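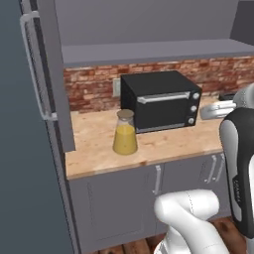
Kitchen with tall fridge, grey upper cabinet and brick backsplash

Okalau Holiday Flats – Frequently Asked Questions

When can I check in?
From 3 pm. Keys are in the box by the main door at Flastska Street. We send the code the day before you arrive.

How much is the deposit?
The deposit is 129 euros per flat. It goes back to your card within 6 working days of departure.

Can I cancel?
Yes. Up to two weeks before arrival we refund everything. After that we keep 50 per cent. Bookings made for January follow the same rule.

Do all flats have a kitchen?
All except the Clodau studio, which has a kettle and a small sink. Please bring your own tea towels.

Is there parking?
There is a public car park 500 metres away, behind the Gentile bakery. We can't reserve spaces there.

Are pets allowed?
Dogs are welcome on the ground floor only – tell us when you book.

What about rubbish?
Glass and paper go in the yard bins. Everything else goes in the green bin at the gate.

Can I leave bags after check-out?
Yes, until 5 pm, in the locked room next to the stairs.

Last updated August 21, 2002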